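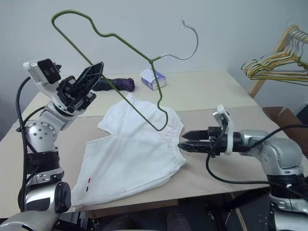
*A green coated-wire hanger above a white garment with a gathered elastic waistband.*

**Lindura laundry switches small garments to coated hangers**

The Rosenthal garment service in Lindura has stopped folding elastic-waist items and now sends them out on plastic-coated wire hangers. The change took effect in April and covers shorts, short skirts and light trousers without belt loops. Shirts and jackets were already shipped on hangers and are not affected.

Rosenthal handles washing, finishing and packing for guesthouses, clinics and sports clubs in the Mollosau district. Under the old method, elastic-waist items were folded in three, stacked and wrapped in paper. Customers reported creases across the front panel after storage, and stacks slid apart when the paper was opened. A trial at the Puvolell depot compared folded and hung items over 34 delivery rounds. The depot recorded fewer returns for re-pressing in the hung group and recommended the change for the whole district.

The hanger chosen is a one-piece wire type with a colored plastic coating and a bare metal hook. The coating gives more grip than plain wire and protects light fabric from rust marks. Green is used for the general stream. Clinic items keep their existing tags and are sorted by tag, so a single hanger color serves all customers.

The finishing instruction for elastic-waist items has been rewritten. The garment is laid flat on the table with the waistband away from the edge and the leg or skirt panels smoothed out. The waistband is held open at one side. One shoulder of the hanger is inserted at an angle, lower end first, until it reaches the far side of the band. The second shoulder is then brought in and the elastic is released. The band should sit evenly on both shoulders, with the side seams hanging straight.

Inserting the hanger level is no longer permitted. In the Puvolell trial, level insertion stretched narrow waistbands and left some of them twisted on one shoulder. Items whose waistband is narrower than the hanger when relaxed may be hung only if the elastic returns to its original width after removal. Children's sizes that fail this check are still folded.

Inspection takes place before hanging. White items are checked flat, front and back, for colored marks, open seams and loose elastic. Any item with a mark goes to the spotting bench and returns to the line after a second wash. Dark and white textiles may share a table during sorting but must be placed on separate rails.

Each rail is rated for 70 hung items. Rails are loaded with all hooks facing the same way and closed with a strap at the end. A gap is left at the strap end so that items can be moved apart for counting on delivery. Thin film covers are used for the white stream only. The Puvolell depot tested covers on all streams and found no benefit for dark items on short routes.

Hung items take up more space in the van than folded stacks. To make up for this, Rosenthal has fitted a second rail level in the vehicles that serve the outer villages. Delivery times have not changed in Lindura itself. Customers in the hills north of Mollosau should expect the van later in the morning.

The first stock of 400 hangers was delivered to the Lindura site ahead of the changeover. Hangers remain the property of the laundry and are collected with the next load of soiled items. They should be returned unbent, in bundles, with the hooks at one end. Bundles must not be placed inside the laundry bags, where the hooks can catch on fabric. Hangers with cracked coating should be tied separately and will be taken out of use.

Guesthouses with limited closet space can ask to stay on folded delivery. Requests are accepted at the Lindura counter until 5 p.m. on working days and apply from the following delivery. Prices per item are the same for both methods.

Bed linen, towels and tablecloths continue to be folded and wrapped as before. The Puvolell depot will next look at pleated skirts, which are currently finished by hand and hung from clips.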